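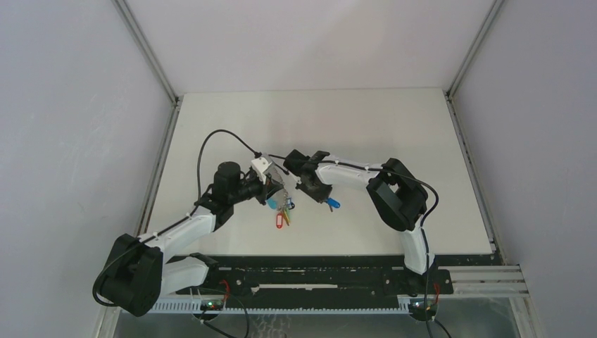 Running score and player totals differ by two points after the game: which one stands?

Posted by renangate_table

I keep the scoresheet for the home games of an under-16 club side in the Renangate league. We play under FIBA rules with the usual local changes (no shot clock, shorter time-outs). I have done the sheet for two seasons and have passed the basic table official course, but this case wasn't covered in it.

On Sunday we hosted Pondmont. The running score column on the paper sheet finished with the visitors on 79. The scoreboard also showed 79. The referees checked the sheet and signed it, both coaches went home, and no complaint was made by anyone at the time.

That evening I typed the game into Rajput, the stats program that the league asks us to use. Rajput doesn't take a team score. It takes field goals, threes and free throws for each player and adds them up. It gave Pondmont 77.

What I have checked so far:

The first quarter is 17 on paper and 17 in Rajput. The half-time score is 34 in both. So the fault lies in the second half.

The free throws agree in both places, period by period.

The threes agree as well. Every circled shirt number on the sheet has a matching three in the program.

The missing two points are therefore one ordinary field goal in the third or fourth quarter. The statistician at the other end of the table, who works from a laptop and not from my sheet, has no basket for it under any Pondmont player. I have a shirt number written next to it, number four. I remember a scramble under our own basket in the third quarter and the referee signalling two points, but I can't say for certain that it was the same basket.

We won the game by more than two, so the result doesn't depend on it. Points difference might matter at the end of the season. I want to know three things. Is the score 79 or 77? Can the sheet be changed now that it has been signed? And how should I enter the game in Rajput, given that it refuses to save a total that doesn't match its own sum?
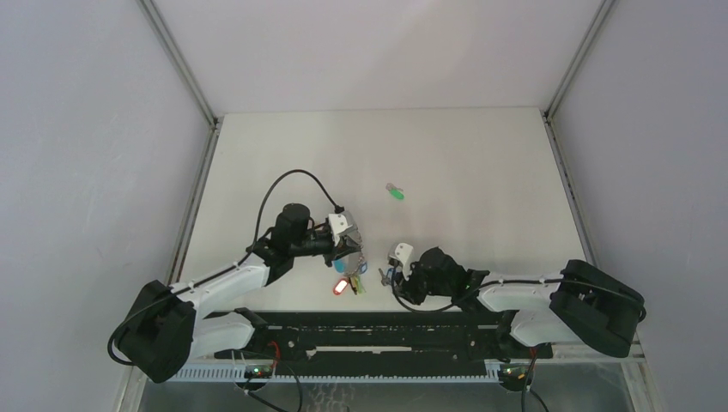
Two arms at the near edge of the table.

Posted by pondmont_away

It's 79. The ref signed it, end of story. Stats programs are always wrong, ours lost a whole quarter once and we had to put it in again from the paper.

I would just give the two points to whoever had the lowest total and save it. Nobody reads the player stats at under-16 apart from the parents.

Posted by grekcombe_scorer

Please don't give the points to a random player. The first half of the answer above is correct and the second half will cause you more trouble than the original problem.

Taking your three points in order.

Which score stands. The scoresheet is the official record. The scoreboard is a display, and the stats program is a separate product with no standing under the rules. If the sheet and the scoreboard had disagreed during the game, the sheet would normally have been followed unless there was proof that it was wrong. In your case the two agree, so there are two records against one, and the one is the least formal of them. The final score is 79.

Whether the sheet can be changed. A scoring error can be put right at any time before the crew chief signs the sheet. Once it has been signed, the result can no longer be altered by the table or the referees. A signed sheet is then a matter for whoever runs the competition. You should not write on it, including in pencil, including a note in the margin. If you think there is a real error, send a copy with a covering message to the fixtures contact and leave the original as it is. From what you describe I don't think there is an error.

What probably happened. Your number four is the clue. Look at the team list on the sheet and see whether number four has CAP next to the name. If so, I would bet on an own basket.

Under FIBA rules, when a player accidentally puts the ball into their own basket from the field, it counts two points and is entered as scored by the captain of the opposing team on the playing court. It isn't given to the nearest opponent or to the last opponent who touched the ball. So the scorer, working correctly, writes the captain's shirt number next to the new running total and draws the diagonal line through the score as for any other two-point goal. Nothing on the sheet marks it as an own basket. A week later it looks exactly like a normal shot.

A statistician who is watching the play and not the sheet sees that no Pondmont player took a shot. Unless they know the rule, they enter nothing, or they enter a rebound or a turnover and move on. That leaves the program two short, in the right half, with threes and free throws untouched. It fits everything you wrote.
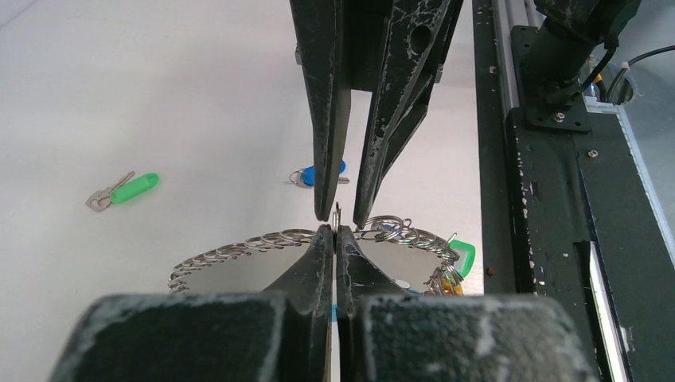 There are two details that people get wrong here, so check them before you close the matter.

The first is the wording "on the playing court". If the named captain was on the bench when the ball went in, the basket goes to the player who was acting as captain on court. If number four was being rested at that point, your entry has the wrong shirt number, although the team score is still right. Don't try to fix it on the signed sheet.

The second is intent. If a player deliberately puts the ball into their own basket, it is a violation and the basket doesn't count. A scramble with the referee signalling two points is clearly not that. There is also a separate rule for a ball that enters the basket from below, which is a violation too. In both cases the referee would have cancelled the score, and you would have remembered the signal.

How to enter it in Rajput. I use the same program in the Grekcombe league. In the version we have there is no own basket button. Enter it as a made two-point field goal for the player written on the sheet, with no assist. The period has to be the correct one, or the quarter scores will not match even if the final one does. Then put a line in the game notes field: "third quarter, own basket, credited to captain under the rules". The captain's shooting percentage will be slightly flattering. That is a known side effect and the statistics people accept it.

To find the right period on paper, use the end-of-period marks. You should have a thick circle round the last point scored in each quarter and a thick line underneath it. Count the entries with a diagonal line between the circle at half-time and the circle at the end of the third, then compare with the program's field goals for that quarter. If the third quarter comes out one short, you have your basket. If it is the fourth quarter that is short, the scramble you remember is a different event and you are probably looking at a plain missed entry on the laptop.

For future games, arrange a call with the statistician at each quarter break. You read the running score for both teams, they read theirs, and any difference is dealt with while people still remember the play. We do it before the scorer draws the thick line. It takes a few seconds.

Posted by renangate_table

Thank you. Number four is marked as captain, and the third quarter is the one that is short in Rajput. I can't tell from the sheet whether he was on court at that moment, as it only shows that he had entered the game. I've entered the basket under him with the note in the game notes field and the program saved it at 79.

I have left the paper copy alone and sent a scan to the fixtures contact in case they want to look at it.

Posted by grekcombe_scorer

That is fine. The sheet will not tell you who was on court in the third quarter, only who played at some stage. If the laptop operator logged substitutions, the program's play-by-play page will show it, but I wouldn't change anything on the strength of that alone. Leave the shirt number as signed.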